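Tekia Opens Rarnuvthorpe Test Hall for Demonstration of Two-Arm Computer Disassembly

RARNUVTHORPE, 2026-08-01 — Tekia, a developer of automated handling cells for electronics recovery, opened its Rarnuvthorpe test hall to visitors for a working demonstration of its Grolluvel cell. The cell uses two robot arms to remove and sort parts from used desktop computers. Guests included recycling plant operators, equipment buyers and students from local technical programs.

The open day centered on memory modules and processors, the parts that most plants still pull by hand. Each session began with a tower laid on its side on the work table, side panel off. Visitors followed the work from the edge of the cell and could put questions to the engineers between sessions.

"A desktop case is a difficult place for a robot to work," said Sota Aoki, who leads the Grolluvel project at Tekia. "The parts are close together, the cables move when you touch them, and no two models have the same layout. We wanted visitors to watch the arms deal with that at normal working speed."

Parts taken from the case go to a fixture tray beside it, where each one has a set position. The tray gives the arms a known location for every part and allows a module to be picked up again for testing or packing. Tekia makes the trays in its own shop and changes the layout to suit the customer's parts list.

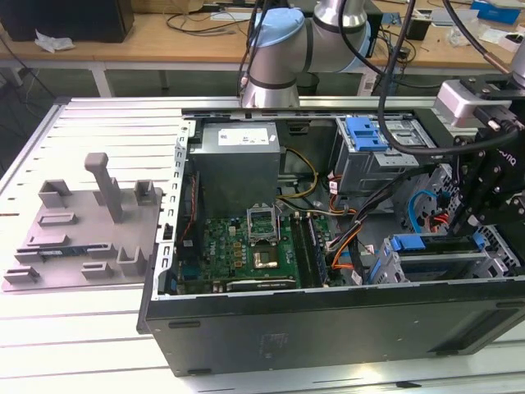
Program for Visitors

Sessions ran in groups, with 47 registered visitors over the course of the day. Each group received a short safety briefing, watched one complete work cycle and then moved to a bench area to review the recorded joint and force data with Tekia staff.

The second half of the program covered errors. Engineers started cycles with a part deliberately out of position and showed how the control software stops, backs the arm away and tries a new approach. After four failed attempts the cell calls an operator.

"Buyers ask about the stops more than anything else," Aoki said. "They want to know how long the cell waits and what the operator has to do. We would prefer to answer that at the machine — a slide does not help much."

Trial Results

Tekia began trials of the current Grolluvel software in March. In the most recent trial series, the cell completed 408 of 463 memory module removals with no operator help. Most of the remaining cases involved cables lying across the module latches. Work on cable handling is in progress, and the company has not set a release date for that update.

Next Steps

A second Grolluvel cell is being assembled for Tekia's site in Sakai, where it will be used for customer trials. Plant operators may send sample computers to either site for evaluation. Requests should list the models, the parts to be recovered and the expected daily volume.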